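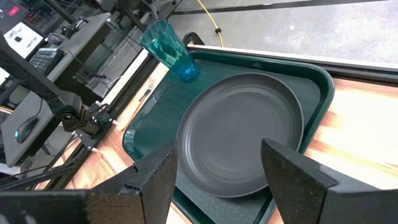

Asif Rajput: 제 쪽에서도 똑같이 나와요. Pluvero 올리고 나서부터 손목 카메라 기준 파지점이 접시 가장자리에서 한쪽으로 밀림. 롤백하면 멀쩡하고요. 로그 첨부했는데 용량 제한 걸려서 앞부분만 올라갔을 수도.

27/06/2024 접수 / 담당 Raphaël Chevalier / 모듈: Besson 플래너, 인식 노드
상태: 확인중

로그 봤습니다. 487번 에피소드부터 이미지 타임스탬프가 관절 상태보다 40ms 늦게 찍힘. 플래너는 최신 관절값으로 변환을 구하니까 팔이 움직이는 동안엔 당연히 어긋나죠. 정지 상태에서 찍은 건 오차 없음.

해본 것
- 핸드아이 캘리브레이션 다시: 변화없음
- 카메라 30fps 고정: 변화없음
- 깊이 필터 끄기: 반투명 컵 쪽 포인트만 더 지저분해짐. 원복
- tf 조회를 latest에서 이미지 stamp 기준으로 변경: 밀림 사라짐!!

근데 stamp 기준으로 바꾸니까 가끔 extrapolation 에러 나면서 노드가 죽어요. 버퍼 길이 문제같은데 아직 못봄. 일단 예외 잡아서 그 프레임은 버리게 해놨고 브랜치는 fix/stamp-lookup. 리뷰 안받은 상태니까 머지하지 마세요.

Asif Rajput: 브랜치 받아서 돌려봤습니다. 접시는 98번 시도 전부 정상. 포크는 여전히 손잡이 쪽 마스크가 나무결이랑 섞여서 끊겨요. 이건 별개 건이죠?

네 별개에요. 인식 모델 쪽이라 티켓 따로 파주세요. 제목에 Fokero 태그 꼭 넣어주시고. 마스크 원본도 같이요, 오버레이 말고.

남은거: 버퍼 길이 확인, Westness 셀에도 같은 설정인지 확인. 설정 파일이 셀마다 따로라 grep 돌려봐야 함. 드라이버 쪽 stamp가 왜 늦어졌는지도 아직 모름. 끝나면 여기에 이어서 적겟습니다.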